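Häufige Fragen zum Vormachen mit Handgreifern

Zuletzt ergänzt am 23. Februar von Brigitta Hauser

Seit Januar bekomme ich fast jeden Tag dieselben Fragen von Leuten, die bei uns Aufgaben für den Roboter vormachen wollen. Also sammle ich sie hier – wenn was fehlt, schreibt mir einfach, ich trage es nach!

Muss ich programmieren können?
Nein, überhaupt nicht. Ihr nehmt in jede Hand einen Greifer und macht die Aufgabe so, wie sie der Roboter später machen soll. Um die Auswertung kümmern sich Devendra Saxena und ich. Edeltraud Gasser hatte vorher mit Technik gar nichts am Hut und hat inzwischen 186 brauchbare Durchgänge auf dem Konto (ich bin ein bisschen neidisch).

Warum nicht mit Fernsteuerung?
Machen wir auch, am Flarnier-Arm mit zwei Steuerhebeln. Für enge Sachen wie Schränke und Kühlgeräte finde ich das aber furchtbar zäh, man spürt ja nichts und wird irgendwann ungeduldig. Mit den Greifern in der Hand merkt ihr sofort, wenn ihr irgendwo anstoßt.

Wie schnell soll ich arbeiten?
Ein Stück langsamer als zu Hause. Ruckartige Bewegungen fliegen bei der Durchsicht raus, und das ist schade um die Mühe. Kurz innehalten ist völlig in Ordnung.

Was mache ich, wenn mir etwas runterfällt?
Fertig machen oder abbrechen, beides geht, aber bitte ansagen! Mahnaz Zamani notiert dann die Nummer. Ein Durchgang, bei dem jemand etwas aufhebt und weitermacht, kann sogar sehr nützlich sein, den wollen wir nur getrennt ablegen.

Wozu sind die Würfel mit dem Schwarz-Weiß-Muster da?
Daran erkennt die Software, wo im Raum der Greifer gerade ist und wie er gedreht wird. Deshalb bitte nicht mit dem Ärmel verdecken und nicht anfassen. Fingerabdrücke auf dem Muster sind mein persönlicher Albtraum.

Wie viele Durchgänge braucht ihr denn noch?
Im Ordner Redus liegen 2243, davon sind 952 geprüft. Für die Kühlschrankaufgabe fehlen uns noch 109. Wer Lust hat: Donnerstags ist meistens Platz.

Mir tun nach einer Weile die Handgelenke weh, ist das normal?
Leider ja, die Dinger haben Gewicht. Macht Pause, bevor es zieht, und nicht erst danach. Suqin Peng hat eine Lockerungsübung, die sie euch gerne zeigt.

Wie halte ich die Greifer am Kühlschrank?
Stellt euch direkt vor die offene Tür und führt beide Greifer von vorne hinein, die langen Finger voran. Die Unterarme kommen dabei von links und rechts zur Mitte, und man ist schnell so dicht beieinander, dass die Greifer sich ins Gehege kommen. Übt das ruhig ein paarmal ohne Aufnahme. 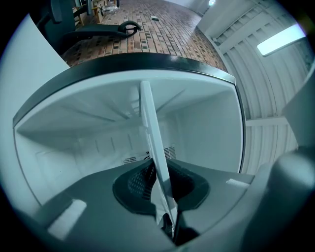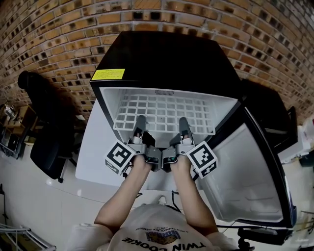

Am offenen Kühlschrank: zuerst der Blick vom Greifer aus, darunter der Blick von oben auf beide Hände.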